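Print this page | E-mail this page

We use cookies to remember your settings. By continuing to use this site you accept them. [Accept] [Read more]

Flekalside Shared Rooms
Table and Food Handling Checklist, Room 6, with comments

Date of check: Tuesday, April 13, 2021
Checked by: Thandeka Rampersad
Copy to: Sipho Sithole, Lerato Adams

Mark each line OK, ACTION or N/A. Comments go under the line they refer to. Lines left blank are sent back.

SECTION A. TABLE AND SURFACE

A1. Table stands level and does not rock. OK
A2. Top free of splits, splinters and raised edges. OK
Comment: One shallow scratch near the window end, same as in December. No need to sand it.
A3. Desk mat lies flat, corners down. OK
A4. Mat wiped with food-safe cleaner before food is put out. ACTION
Comment: The spray under the sink is the general one. The food-safe bottle was in Room 2. It has been moved back and labelled.
A5. Tissues within reach of the table. OK

SECTION B. LAMP AND CABLES

B1. Lamp base steady on the table. OK
B2. Joints hold their position when the arm is set. OK
Comment: Lower joint a little slack. Tightened by hand.
B3. Lead undamaged along its length, including where it enters the inline switch. OK
B4. Lead clear of the table edge, or clipped. ACTION
Comment: The lead goes over the edge and the switch hangs at the front, where a sleeve or a bag handle could catch it. Fit a clip under the top and bring the switch round to the side.
B5. Bulb type and wattage match the marking on the shade. OK
B6. Lamp kept away from water, and from any bowl being filled or emptied. ACTION
Comment: Bowls are to be filled and drained at the sink only. Add this to the card by the door.

SECTION C. SHELLFISH AND OTHER CHILLED FOOD

Comments in this section apply to the crayfish as well as to prawns and crab. Anyone putting shellfish on the table must tell the others in the room first, and the allergen card must be turned to SHELLFISH before the bag is opened. Crayfish go in a bowl of their own. Garlic, lemons and anything else for the sauce stay out of that bowl until the shellfish has been checked over. The carrier bag or cool bag stands at the back of the table so that the front is free for work.
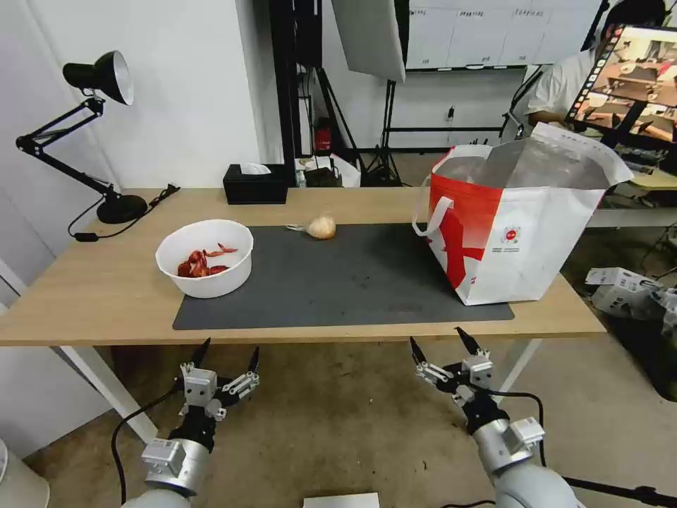 Muchen Yan asked whether the lined bags could be counted as cold storage for the length of a session, as the fridge at the Pillordale end is usually full by noon. The answer is no. A lined bag slows warming on the way here and that is all it is accepted for. If the fridge is full, the food goes in the one in Room 2, with a name on it.

C1. Allergen card turned to the correct side. OK
C2. Shellfish in a separate, clean bowl with no cracks or chips. OK
Comment: Plastic bowls are allowed for serving and sorting. They are not to be used for anything straight from the boil unless marked for it.
C3. Time out of the fridge written on the board. ACTION
Comment: Board had no pen. Up to 20 minutes is allowed for sorting, then back in the fridge or on to the hob.
C4. Separate tongs for raw and cooked. OK
C5. Lined bag wiped out inside after use and left open to dry. ACTION
Comment: Creases in the lining hold liquid. Wipe along them with a cloth and then leave the bag standing open overnight. Bags with a torn lining are to be thrown away, as the filling behind it can't be cleaned.
C6. Garlic and dry goods kept off any wet surface. OK
C7. Shells double-bagged and taken to the outside bin the same day. N/A at time of check
Comment: Outside bin only. The indoor one was left over a weekend in December and the smell got into the curtains.

SECTION D. FLOOR AND ACCESS

D1. Floor under and in front of the table free of drips. OK
D2. Uprights and stands near the table firm, nothing hung from them. OK
D3. Route to the sink clear. OK
D4. Fire blanket in its holder, tape unbroken. OK
D5. First aid box complete. ACTION
Comment: Blue plasters low. Order a box of 100 from Adance with the next delivery. Tweezers also missing; crayfish claws do leave bits in fingers.

ACTIONS

A4 Done during the check.
B4 Lead clip. Sipho Sithole, before the next booking.
B6 Door card. Lerato Adams.
C3 Board pen, on a string this time. Lerato Adams.
C5 Notice about drying bags, to go above the sink.
D5 Plasters and tweezers. Thandeka Rampersad.

B4 must be closed before the lamp is used again. The other items may stay open until the next check.

Signed: T. Rampersad

Print this page | E-mail this page

Related items
Fridge temperature record sheet, Rooms 2 and 6
Allergen cards: which side to use
Portable lamps and leads, yearly check
Xaba Hall kitchen checklist, with comments
Booking form for shared rooms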